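Celtdale lights

The Celtdale lights are a series of reported aerial lights seen over the Celtdale valley and the ridge to its north. Reports date mainly from 2000 onward. Witnesses describe a single white or amber light, sometimes a pair, that holds a fixed position above the ridge line for several minutes and then fades or drops out of view. The reports are of interest to UFO researchers and to people who describe themselves as contact experiencers. No single explanation accounts for all of them.

Background

Celtdale is a farming valley with one paved road and little street lighting. The ridge is crossed by a power line and carries a relay mast at its eastern end, known locally as the Pimach mast. Aircraft on a regional approach path pass south of the valley on most evenings. Older stories of lights on the ridge exist but were not written down at the time, and later writers disagree on whether they refer to the same thing.

First reports

The earliest dated report was made in October 2000 by Marisol Giraldo, who was driving home along the valley road. She described an amber light "sitting" over the ridge, brighter than any star, with no sound. It stayed in place for the length of the drive and was gone when she stopped the car at her gate. A second driver, Wálter Londoño, later gave a similar account for the same night, although his estimate of the direction differs from hers by a wide margin.

Neither witness took a photograph. Both accounts were set down the following spring, which limits their value as evidence of exact times and angles.

The Espinoza catalog

Most later reports are known through the Espinoza catalog, a typed and later digital list named after the farmhouse where it was first kept. The catalog is maintained by Itziar Collado and holds 144 entries. Each entry gives the date, the viewing point, the direction, the length of the sighting, and the weather as the witness recalled it. Entries are graded from 1 to 4, where 4 is used for sightings with two or more separate witnesses and a usable compass bearing. Only a small part of the catalog has the top grade. 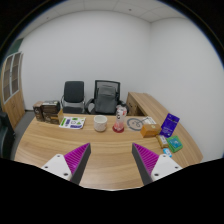 A light wood-grain desk in a small office.

Collado removed a number of entries during a revision of the catalog dated 9/8/20. Those entries matched the position of Venus or Jupiter closely enough to be set aside. They are still listed in an appendix under their old numbers, so references in earlier articles can be traced.

Contact accounts

A smaller group of reports goes beyond lights. Yaneth Urrego has described missing time on the ridge path and a sense of being "spoken to without words" during a sighting. Her account has been retold in several newsletters, often with added details that she did not give herself. The catalog does not grade accounts of this type — it records only the light and leaves the rest to a separate file.

Urrego has also led informal night gatherings on the lower slope. Reports made at these gatherings are marked as group sightings and are treated with caution, as people standing together tend to settle on a shared version of what they saw.

Proposed explanations

Bautista Urrutia has argued that most of the amber lights are distant vehicle headlights seen through layers of warm and cold air. The Arnik road crosses high ground over 2 miles beyond the ridge and is in line with the valley road at several points. Under a temperature inversion, light from that road could appear raised above the ridge and seem to hang still. Urrutia's account fits the sightings made on calm, clear nights but does not cover those logged in wind or rain.

Other proposals include bright planets, aircraft landing lights seen head-on, and electrical discharge from the power line. The last of these has little support, as the reported lights do not follow the line of the cables.

See also

Earth lights
Temperature inversion
Missing time
Close encounter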